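Why Is Metal Shiny?

Light travels in straight lines until it hits something. Then some of it bounces off. This is called reflection. Your eyes see things because light bounces from them to you.

Plastic can shine too. When it is crinkled, each little fold sends light a different way, so you see bright spots. 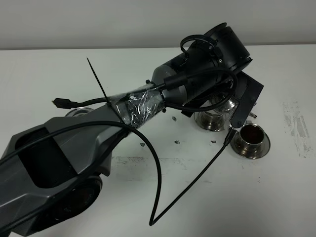 White highlights on crinkled clear plastic.

Metal reflects most of the light that hits it. If the metal is polished smooth, the light bounces off in a neat pattern and you can see reflections.

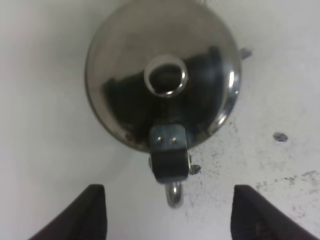 Polished steel with a dark reflection across the middle.

A curved surface bends the picture. Look at both sides of a clean spoon. On the inside your face is upside down. On the back it is right side up, but small.
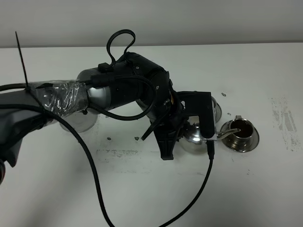
Scratches make metal look dull, and so does dirt. Silver also turns dark when it mixes with sulfur in the air. This is called tarnish.

Steel can rust. Stainless steel has a metal called chromium in it, and this helps keep rust away.
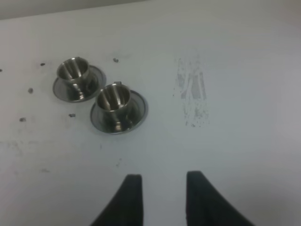

Try it: breathe on a cold spoon. Tiny drops of water cover it and the shine goes away. Wait for the drops to dry and look again.

Words to know: reflection, polish, tarnish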